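How to Check Whether Your Grasp Labels Mean Anything

If you record people doing kitchen chores with hand-held grippers, sooner or later you'll want to know when the gripper was holding something and when it was merely near something. These are different. A policy trained on labels that mix them up will close its fingers on the air beside a pot handle with great confidence, and then lift the air.

We found this out on Grerkix, our two-handed pot and pan set, after 400 episodes. The jaw width signal said "closed" and we wrote down "grasp." What follows is the check we use now. It takes one afternoon and a person who doesn't mind being bored. Ours is Emiko Ogura, who minds but does it anyway.

What you need

Your recorded episodes, with video and jaw width on the same clock.
A tool for stepping through video a frame at a time. We use Mumano, our in-house viewer, which has two buttons and crashes on one of them.
Two people who will label without talking to each other.
A spreadsheet.

Step 1. Pick the episodes before you look at them

Draw 96 episodes at random. Write the list down and stick to it. You will be tempted to swap out the one where the lens got bumped. Leave it in. Your policy will be trained on that one too, and it won't complain until later.

If your set mixes tasks, draw from each task separately. Our first sample came out heavy on cup stacking, where everything looks fine, and we spent a happy Tuesday believing we had no problem.

Step 2. Agree on three labels

Keep it to these:

Free: the jaws aren't touching the object.
Straddle: the jaws are on either side of the part you mean to hold, but you can't tell that they are holding it.
Hold: the object moves with the jaws, or plainly bears against both of them.

The middle label is the one that earns its keep. Marlene Cormier wanted five labels, including "intent to hold," and we talked her down over lunch. If two people can't tell a pair of labels apart, you only have one label with two names.

Step 3. Practice on handles

Pot handles are the worst case we know of, so start there. A side grip bows out from the pot, which leaves a gap for one finger on the pot side. That finger hides the very contact you're trying to judge. Shiny steel doesn't help, as it hands you reflections to mistake for contact.

Take a frame from our soybean task. There is a jaw on each side of the black grip, one of them out over the beans. Your eye wants to say "hold." From the single frame, the right label is straddle. You need the frames on either side to move it up or down, and the rule is that you must go and get them.
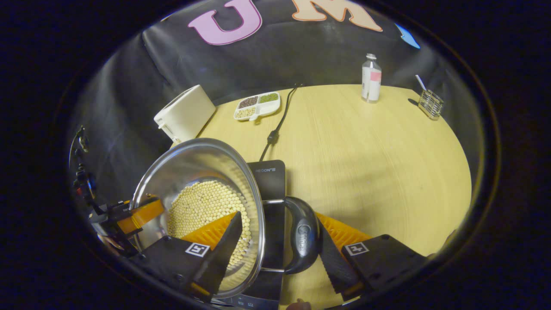 Step 4. Label in short windows

For each jaw closing event, pull 30 frames centered on the moment the width stops changing. Both people label every window on their own. Don't label from the width curve. Hide it if your viewer allows. Once you've seen that nice flat line you will find evidence of a hold in anything, including a shadow.

In two-handed episodes, label each gripper separately. It is very easy to see one hand doing its job and give the other one credit.

Step 5. Compare the two sheets

Put the labels side by side and mark every window where they differ. On our first pass Emiko and Marlene disagreed on 155 windows, nearly all of them straddle versus hold. That was embarrassing, and also the most useful column in the sheet. Go through the disagreements together, write down the rule that settles each one, and then relabel everything with the rules in hand.

If you still disagree after the second pass, call it straddle and move on. There is no prize for winning.

Step 6. Test the automatic label

Now bring back the width signal. For each window you called hold, did it say closed? For each straddle, did it also say closed? The second question is the one that hurts. Ours failed it mostly on thin grips, where the threshold we had tuned on cups was far too generous.

We ended up with a threshold for each object plus a motion check: the object has to move with the jaws before the label flips to hold. Haldane, our older labeling script, stays in the repository for comparison and as a warning.

Step 7. Retrain once, and change nothing else

Same seed, same network, same number of steps. Only the labels differ. If you also improve the learning rate while you're in there, you'll have a better policy and no idea why.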